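Grenari tableware range: progress report to Lindholm, second period

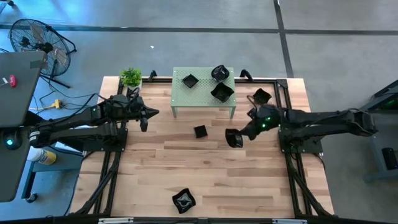

Trygve Skjelbred

11 February 2025

Work this period was confined to the black bowls and small dishes. The square forms are settled. The bowl with the crinkled rim stays in the range, as does the one with the silvery swirled interior, although its finish costs more per piece than the plain black and will need its own price line.

Layouts are being tried on a wooden top with the low sage-green side table, whose perforated surface is the one proposed for the Rernmont showroom. The small square dish reads well against it. Larger bowls need more space between them than the drawing allows, and the drawing will be revised.

Spending stands at 95 per cent of the sum released for samples. The first order is unchanged at 2,000 pieces, packed 12 to a carton. Grirnthorpe has confirmed storage until July.

Two items remain open — the carton insert for the crinkled rim, and the wording of the care leaflet. A draft of the leaflet is attached for comment.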